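Left gripper dropout, part two

Posted 28/07/2020

The fault came back. After the cable swap in June I had 53 clean sessions on the hand-held pair, and then the left unit stopped reporting jaw position partway through a recording. The jaws still moved. The logged value simply froze at the last good reading, and the software carried on as if all was well.

That last part bothers me more than the dropout. A frozen value looks exactly like a hand holding still. Naa Addo only spotted it on replay, when the jaws in the video opened and the trace stayed flat. We threw away 72 recordings, some of them probably fine, as there was no way to tell which.

Things ruled out so far:

The position sensor. Swapped left for right, and the fault stayed with the left cable run.

The host port. Same result on all 4 ports.

The Cekent driver. Rolled back one version, no change.

What remains is the strain on the connector. The cable leaves the gripper, makes a loop and drops over the table edge, and whenever the hand lifts, the weight of the loop pulls sideways on the plug. Rosário Peixoto put a meter across the pins and flexed the plug by hand. The data line opened at a fairly small angle. Power stayed up throughout – hence no alarm.
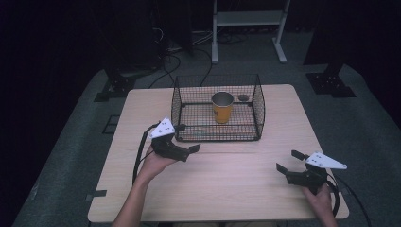 The plug now has a printed clamp that takes the load on the housing. I have also added a message counter to the stream. If the counter stops for more than 4 samples, recording halts and the session is marked bad. It should have been there from the start, and leaving it out was my decision.

Frame 2581 of the worst file is now the test case for the checker. It fails as it should. The right unit gets the same clamp tomorrow, and Treasa Egan wants the old plug cut open before I bin it.

Recent posts
Falcão bench supply: noisy above half load
Calibrating jaw width with feeler gauges
Why I stopped using Walletine for parts lists

This site uses cookies to remember your settings. By continuing to read you accept their use.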